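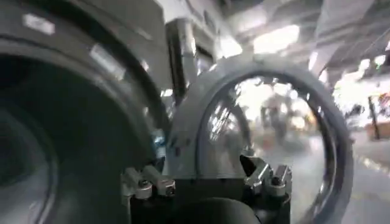 Clomano extends same-day cannabis delivery to Druvska

Licensed cannabis retailer Clomano opened same-day delivery to addresses in Druvska on Wed 15 August. The online menu lists 109 products – flower, pre-rolls, oils and edibles – and orders placed before 3 p.m. go out the same evening.

Delivery is free on orders over $57. Buyers must be 21 or older and show ID at the door; drivers do not leave packages unattended.

Operations manager Leopoldo Galindo said the Ponce depot has filled 3,225 orders since March. Service to Jumov is planned but has no start date.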